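On the Introduction of Automated Kitchen Work at Fultis

Since May the staff kitchens at Fultis have been part of the Palomino programme, under which a two-armed robot is to take over the routine handling of cans, cups and small items. I have managed the catering side of the site for 13 years, and I set down my observations on this blog in a personal capacity.

The kitchens serve 84 employees across two buildings. Until the spring, a team of 7 shared the restocking, clearing and wiping down, beginning at 6 in the morning. Under the new arrangement no post has been removed. Two colleagues have moved to menu planning, and the remainder now divide their hours between the serving counter and the supervision of the trials at Utari, our smaller building.

The change in the character of the work deserves attention. Supervision is quieter than restocking, and several members of the team have found it more tiring. A person who carries crates may talk while doing so; a person who watches a screen for errors may not. We have therefore limited each period of supervision to 30 minutes, followed by other duties. The staff handbook has been amended accordingly, although the section on breaks still refers to the old rota and will need to be corrected.

Training was provided by Valitz over two mornings. It was thorough on safety and rather thin on what to do when an item is put back in the wrong place. Our own notes on that subject now run to several pages.

Much of the preparation takes place in simulation, where a task such as carrying a drinks can past a kitchen counter may be rehearsed before it is attempted on site. Staff are welcome to attend these sessions — a number have done so — and their comments are passed to the programme office.

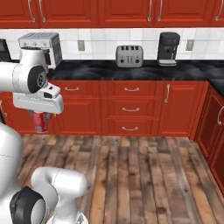

One reader replied that the 30-minute limit ought to have been written into the contract from the start, and asked whether the two colleagues in menu planning would be able to return to their former duties if they wished.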